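双腕ロボットの「協調学習」を三か月追いかけて、まだ納得していない話

年が明けたので、去年の宿題を片付ける。2019/01/01、餅を焼きながら書いている。

去年の秋、Vikas Bajpai という人の技術報告を読んだ。二本の安いサーボアームで薄い板状のものを扱う、という内容で、手法には Katiyar という名前が付いている。左右のアームをそれぞれ独立した方策で動かし、通信は一切しない。相手の動きは、つかんでいる物体のたわみや引っ張りを通して伝わるから、それで足りるのだという主張だ。

最初に読んだときの感想は「本当か?」だった。いまもほぼ同じ感想である。

断っておくと、着想そのものは好きだ。人間が二人でシーツをたたむとき、いちいち座標を読み上げたりはしない。布の張り具合で相手がどちらに行きたいかわかる。それを機械にやらせるという話には素直に惹かれるし、通信の遅延や時刻合わせに泣かされたことのある人なら、線が一本減るだけでもありがたいはずだ。

気になるのは評価のほうだ。

報告では、試行856回のうち成功した割合が従来の集中制御より高かったとされている。856という半端な数字は、かえって正直そうに見える。切りのいい数で止めていないのだから、途中で機械が壊れたか、時間が尽きたか、そんなところだろうと思って読んでいた。ところが付録まで読むと、856回には「初期姿勢が不適切なため除外した試行」が含まれていないと小さく書いてある。除外した数はどこにもない。初期姿勢が不適切というのは誰がいつ決めたのか。走らせる前に決めたのなら構わない。走らせて失敗してから「これは置き方が悪かった」と外したのなら、話はまるで変わる。

私も同じことをやりかけた経験があるので、疑り深くなっているのだと思う。前に把持の実験をしていたとき、夜中に失敗が続いて、ログを眺めながら「いや、この回は台が少しずれていた」と言い訳を探していた。探せば必ず見つかるのだ。台はいつでも少しずれている。

もう一つは比較相手の問題だ。集中制御のほうは、どう見ても調整に手がかかっていない。ゲインの探索範囲が提案手法の側だけ妙に広い。査読のある論文ならここで一言言われるところだと思うが、技術報告なのでそのまま出ている。ブログで文句を言うのは簡単で、私だって自分の手法をひいきしないで比べられるかと聞かれたら自信はない。それでも、図の棒グラフの差が手法の差なのか手間の差なのか、読む側には区別する手段がない。

で、文句だけ言っているのも格好が悪いので、自分で追試することにした。

機材は前の仕事で使っていたサーボの余りと、Serkevholm という小さな店から買った関節用の部品。制御基板は Stadura の古い型で、これは正直あまり勧めない。説明書の配線図と実物の端子の並びが逆になっている箇所があり、それに気づくまで丸二日かかった。店に問い合わせたら「次の版で直します」と返ってきた。次の版はまだ出ていない。

学習側は公開されていた Bikach というコードをほぼそのまま使った。ほぼ、と書いたのは、そのままでは動かなかったからだ。依存しているライブラリの版がどこにも書かれておらず、乱数の種を固定する関数が定義だけされていて、どこからも呼ばれていない。つまり公開コードを走らせても毎回違う結果になる。これを再現性のある実装と呼んでいいのかどうか。種を変えて7通り学習させてみたところ、まともに動いた方策は3通りだった。残りは片方のアームが固まるか、両方が同じ方向に逃げ続けるかのどちらかである。報告に載っている結果がどの種のものなのかは書かれていない。

この3/7をどう見るかは人によると思う。強化学習ならそんなものだ、という友人もいた。そうかもしれない。だが、そんなものなら、そう書いてほしい。うまくいった方策を一つ選んで何百回も走らせれば、試行数はいくらでも立派になる。知りたいのは方策の中のばらつきより、学習をやり直したときのばらつきのほうだ。

報酬の設計にも首をかしげた。報告の本文では「物体の目標姿勢からの誤差のみを用いる」とあるのに、コードを見ると手先が物体から離れたときの罰則がしっかり入っている。係数も小さくない。試しにこの項を消して学習させたら、アームは早々に物体を放して、手ぶらで優雅に揺れるようになった。となると、「接触を通じた協調が自然に現れた」という結論の、自然に、のところは割り引いて読むべきだろう。触っていないと損をするように作ってあるのだから、それは触る。

対象物についても書いておく。報告の題目には「薄い柔軟物」とあり、導入では布や紙の話をしている。しかし実験で主に使われているのは、たわみはするがそこそこ腰のある板だ。布と板では、力の伝わり方がまったく違う。板は押せるが、布は押せない。相手の動きが物体越しに伝わるという主張は、押しても引いても伝わる板でいちばん成り立ちやすく、布に広げるにはもう一段の証拠がいると思う。試しに手ぬぐいでやってみたが、二本のアームがそれぞれ手ぬぐいの端でしわを作るだけで、何の協調も見えなかった。学習が足りないと言われればそれまでだが、板のときと同じだけは回している。

板を使った作業の中身は単純で、平らな台に置いたパネルを二本で挟むように動かし、目標の向きに合わせるというものだ。単純だからこそ、うまくいった理由と失敗した理由が切り分けられるはずで、そこは評価したい。

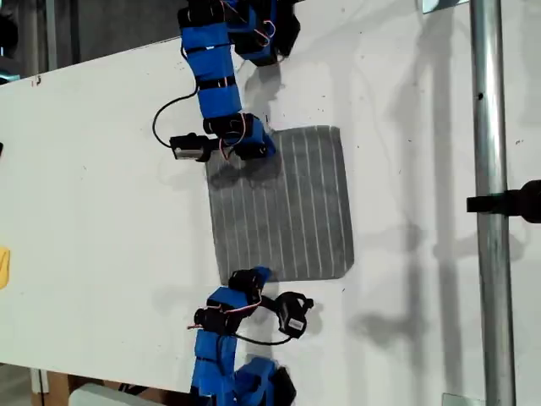

接触の初期条件が、この手法ではいちばん効くと私は見ている。左右の手先がパネルのどこに触れた状態から始まるかで、その後の動きがほとんど決まってしまうのだ。灰色のパネルに対して、上から来たアームの先は左上の角に当たり、下から来たほうは下の縁に触れている。どちらもパネルの左寄りだ。こういう配置だと右側には支えがないので、片方が強く押せば回転が先に出る。右の縁はかすかに反っていて、その分だけ台との摩擦も一様ではないだろう。表面に細い白線が並んでいるのは向きを目で確かめるには都合がいいのだが、カメラで向きを推定させると、線の間隔ひとつ分ずれたまま自信満々に答えてくることがある。おまけにアームの影が白い板の上に伸びる。照明を変えたら推定がどう崩れるか、報告は一行も触れていない。

そこで初期の接触位置を広めに散らして350回走らせてみた。動いた3通りの方策のうち、いちばん成績のよかったものを使っている。結果は、左右が離れた位置から始まる条件ではよく回り、近い位置から始まる条件では目に見えて落ちた。平均してしまえば「そこそこ成功する」になるが、平均に意味がある種類のデータには見えない。条件ごとの表を出すつもりでいたのだが、途中でサーボを一つ焼いて交換しており、その前後をまとめていいものか迷っている。迷っているうちは出さない。さっき人の除外基準に文句を言ったばかりなので。

通信なしという点についても一つだけ。左右の方策は独立していても、学習のときには同じ価値関数を共有している。実行時に線がつながっていないのは事実で、嘘ではない。ただ、二人で同じ教本を丸暗記してから別々の部屋に入るようなものなので、「相手について何も知らない」という導入の書き方は言い過ぎだと思う。片方だけ別の種で学習した方策に差し替えてみたら、とたんに息が合わなくなった。物体越しに相手を読んでいるのなら、相手が変わってもある程度は合わせられるはずではないか。もっとも、差し替えの組み合わせはまだ少ししか試しておらず、これで何かを言い切るつもりはない。

Bajpai 氏には、除外した試行の数と、学習をやり直した回数の二点をメールで尋ねてある。返事は来ていない。秋に送ったものなので、迷惑メールに埋もれている可能性もあるし、こちらの英語がけんか腰だった可能性もある。読み返したら二行目が少々きつかったので、松が明けたら書き直して送る。

追試のほうは、3月までに固定の時刻表で動かすだけの素朴な制御と比べるつもりだ。相手を見ない、学習もしない、ただ決まった時間に決まった角度まで動くアームが二本。板を使った単純な作業なら、案外これで足りる条件がかなりあるのではないかと疑っている。外れたらそのときは訂正の記事を書く。

Stadura の基板で同じ目に遭っている人は、電源を入れる前に端子の並びをテスターで当たってください。うちのは左端の二本が入れ替わっていた。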